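Peltari: Frequently Asked Questions

Questions about the method, the data and the results. If yours isn't covered, write to us through the contact page and we'll do our best to get back to you. Last updated in December.

What is Peltari, in one paragraph?

Peltari is a way of teaching a robot arm to push things around a tabletop when you tell it, in ordinary language, what you'd like done. You might type "put the blue cube next to the star" and the arm, which has no fingers and can't pick anything up, has to get there by nudging. The method takes in a camera view and a sentence and puts out a small movement of the tip, over and over, until the sentence has been satisfied or the time runs out.

Why pushing? Wouldn't grasping be more useful?

We get this one a lot, and it's a fair question! Grasping is wonderful and plenty of good people work on it. What drew us to pushing is that it's simple to set up and surprisingly hard to do well. Once you have hold of an object, you more or less know where it is. When you push one, it turns, it slides off to the side, it bumps its neighbor, and now you have two things in the wrong place. A policy that pushes well has to keep looking and keep correcting itself, and that habit of correcting is really what we wanted to study.

How was the training data collected?

By people, with a great deal of patience. Our operators steered the arm by hand for long stretches without stopping to reset the table, doing whatever came to mind with the blocks. Afterward, a different group watched short pieces of the recordings and wrote down, in their own words, what had been done in each one. We ended up with 3126 labeled pieces that we were happy with. Labeling after the fact turned out much kinder on the operators than reading them an instruction every few seconds, which we tried at first and which everyone disliked (me most of all, as I was doing the reading).

Do the labels follow a fixed vocabulary?

No. We asked for plain sentences and left the wording alone, apart from fixing typos. So the same block can be "the star," "the green star," or "that pointy green one," and the model has to cope. When two pieces share a color, as they do in our set, "move the green one" can mean two different things, and we kept a number of those sentences in on purpose.

What is the difference between Peltari and Jarkix?

Jarkix was our first model. It used the same recordings but learned only from the exact endpoints of each piece, so it was good at reaching a goal and rather lost if the goal changed halfway. Peltari learns from every moment along the way and accepts a new sentence at any time. If you're starting fresh, please start with Peltari. We leave Jarkix up for anyone who wants to repeat the older comparison.

How well does it work?

We ran 2000 trials on the real table with instructions that were held out of training, and 1448 of them were judged successful by a person who didn't know which model was running. Short instructions involving one block did best. Anything asking for a line or an even spacing did worst, and we still don't have a good answer for lines, though Narayanan Nambiar has been trying a few things with a longer image history that look promising.

What does it struggle with most?

Tight groups, without question. When the blocks are spread out, the tip can come around behind whichever one it needs. Once they've been pushed together, a nudge meant for one piece goes straight into the next, and the whole bunch can shift across the board as a single lump. Separating them takes a sort of small, sideways, prying push that people find quite natural and that the model picked up only slowly.

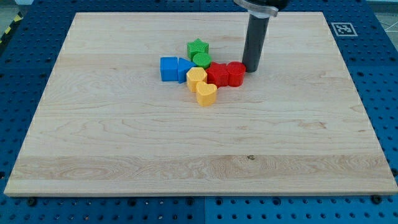

The trick that helped most was giving those untangling stretches more weight in training. They're a small share of any recording, and left alone they get drowned out by long easy slides across open board. With the weighting in place, the model will usually work at the outside of a group first, peeling away whichever piece has the most room to move, and go after the one you asked for when it can be reached. It's slower than we'd like, but it's a great deal better than plowing through the middle.

Does the shape of the block matter?

Very much. Cylinders roll their contact point away from the tip and need more small corrections. A flat side is friendlier, provided the push lands near the middle of it. Stars and hearts are the moody ones, and the same push can give you a different turn depending on which part you touch.

Can I try it on my own arm?

Yes, please do! The Bruvley package contains the training code, the labeled pieces and a checkpoint. You'll want a blunt, rounded tip, a flat board and a fixed camera, and you should plan on collecting some recordings of your own, as the checkpoint doesn't transfer well to a new viewpoint by itself.

Is there a simulated version?

There is, and it's called Heo. It ships with 4 board layouts and is handy for checking that your code runs before you go near hardware. Please don't report Heo scores as if they were table scores, though. Friction in the simulator is far tidier than friction on wood.

May I use the data in a class?

You're welcome to, and we'd love to hear how it went.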